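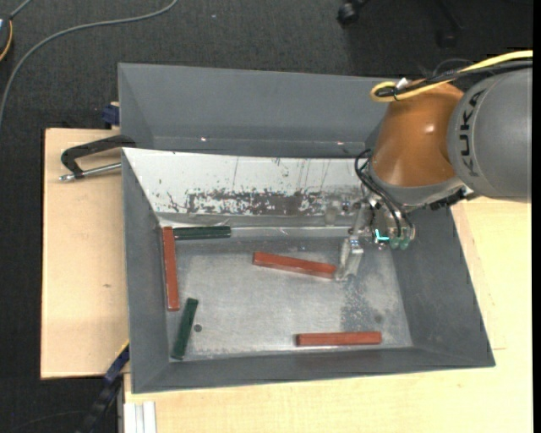 The picking cell at Harkow, with the KUKA arm down in the bin.

I went to the Harkow open house in September wanting to see one thing: whether a person with no programming background can really teach an arm a job in an afternoon. That was the promise on the flyer.

Dario Lo Presti ran the cell. The job is picking red and green blocks out of a gray bin, and he teaches it by remote control, steering the arm from a desk while the software (they call it Plerineo) records every move. He was good at it. He also told me he has logged 3,178 picks since spring, so I wouldn't call him a beginner.

Visitors got a turn. I waited some 300 seconds for mine, spent most of my turn pushing a finger against the wall of the bin, and was told my run would be thrown out. Fair enough. But who decides which runs are good? Miroslava Demchenko, who handles the data, said she does, by eye.

Then they let the arm try alone. It got four of 6 picks. Nicely done, with blocks of one shape in a bin that never moves. I asked about mixed parts and was pointed to a poster.

The back wall of that bin has a wide band of coating worn off it. I'd have liked a talk on that. Coffee was by the loading door, and the bus back to Fosska left at 4:40.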